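4. Sharing the table with the arm

Welcome to the part of the Savier guide that Tamsin Lindgren rewrote in November, after the Willstead crew had worked next to the arm for a while and had plenty to say about it. Clearing up used to take two of you. Now one person sets out and the arm picks up, so please take your time with the setting out.

1. Stand cups and bowls upright on the tabletop, within easy reach of the gripper. 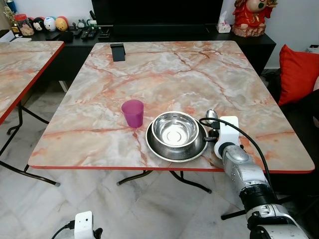 2. Step back and press Start. The arm will not mind waiting, so finish your coffee first if you like – the 12 o'clock round can begin a little late.

3. Before you leave, open the fingers and point them at the floor.

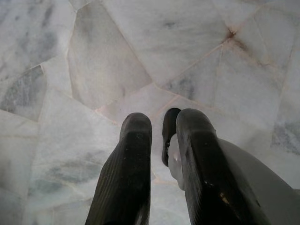

Caution

Keep your hands away until the arm has stopped. If it stalls, press Stop and call the Nurton desk, extension 50.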